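6/17/22
By the Flalley desk

Put the Spare Parts Back in the Box

Last August I bought a bookcase from Kallomance. It came in a flat carton with 14 shelves and panels, a bag of pegs, a bag of screws, and one sheet of drawings. It did not come with a single extra peg. One of mine had split down the side, so I had a bookcase with a hole in it until the company mailed me another one. That took longer than the delivery of the bookcase had.

I have been putting together flat-pack furniture since my first apartment. For a good part of that time, the hardware bag held a few more pieces than the plans called for. You finished the job, found two screws and a peg left on the floor, worried for a minute that you had missed a step, and then threw them in a kitchen drawer. I still have that drawer. It has fixed a bed, a crib and a desk that belonged to a neighbor.

The spares have been disappearing, and I think they should come back. I also think stores should be made to print on the outside of the carton whether spares are inside, the same way they print the weight and the size. 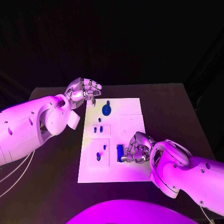 Does one missing peg really matter that much? It matters when the whole thing has to be built in order, and most of it does. If the peg belongs to step three, steps four to twenty wait for it, and the half-built piece sits in the middle of the room with its panels leaning on the wall.

That waiting has a cost, and the buyer pays it. The person who took an afternoon off work to build a dresser does not get the afternoon back. The clothes stay in bags. If there are small children in the house, somebody has to keep them away from a stack of boards with screws sticking out. The company's cost is one stamp and a padded envelope.

I know the argument on the other side because I have heard it at the store counter. Spare parts are waste. Most people never use them, and if every carton holds four extra pieces of metal, that is a lot of metal going into drawers and then into the trash. I take that seriously. I don't like waste either, and my drawer is proof that most spares sit for years.

But the comparison leaves things out. A replacement peg sent by mail needs its own envelope, its own label and its own trip in a truck. A dresser that gets returned for want of a peg needs a much bigger truck, and the store I use will not put an opened carton back on the shelf. I asked what happens to them. The clerk said they go out back. I did not ask what out back meant.

There are also buyers who never call for the part at all. They leave the peg out, or they use glue, or they drive in a screw that is too long and split the panel. I have done all three. The piece wobbles from then on, and a piece that wobbles goes to the curb early. That should be counted as waste too, and I have never seen it counted.
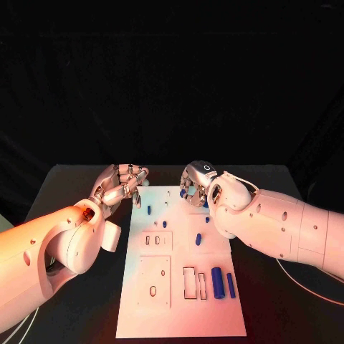

Some companies have moved to a parts counter instead. Ullura lets you walk in and take what you need from a wall of small bins, and I think that is a good system for people who live near an Ullura. I do. My sister lives 322 miles from one. For her, the wall of bins might as well be on the moon, and she paid the same price for her table that I paid for mine.

Others have moved to an online form. The form wants a part number, and the part number is on the sheet, and the sheet is often the first thing to go out with the cardboard. Then it wants the order number. Then it wants a photo of the damage. I filled out one of these for a Kaczmarczyk nightstand and was told that part 2508 was no longer stocked, but that I could buy the full hardware kit. I could have bought a used nightstand for a little more.

A company that saves a few cents on each carton has passed the job on to its customers, and it has picked the worst possible moment to do it. You don't learn that a part is bad while you are in the store. You learn it on your knees on the floor, with everything open.

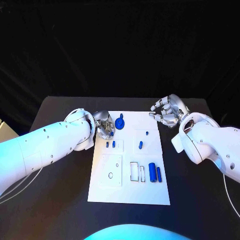 The smallest parts deserve the most care in the packing, and they usually get the least. The panels come wrapped in foam with cardboard at the corners, and the pegs are thrown loose in a bag that tears in every direction. They are hard to hold, too. A tiny blue peg next to a blue round knob-shaped part, like the ones in the last photo, takes careful fingers, and a bare peg of the same size is easy to drop on a carpet and hard to find again. I lay out a white sheet before I start now, and I still lose one now and then. A buyer who drops a peg down a floor vent has not done anything stupid. It is a normal thing that happens when people handle small objects, and the carton should be packed by someone who expects it.

So here is what I would ask for. One spare of every peg, screw and cam in the box, in its own marked bag. A part number stamped on the furniture, on the back or the underside, where it can't go out with the recycling. Replacement hardware kept in stock for ten years after the last unit is sold. And a line on the outside of the carton that says which of these the buyer is getting.

I would pay more for it. On a 600-dollar wardrobe I would not notice the difference, and on a cheap shelf I would notice it and pay anyway. People who would rather save the money could buy the carton that says no spares. At least they would know before they got it home.

My bookcase is finished now. The new peg came in an envelope big enough for a magazine. There was only one in it.

Letters to the editor may be sent to the Flalley office by mail or left at the front desk.
Copyright 2022 Flalley. All rights reserved. | Contact us | Back to top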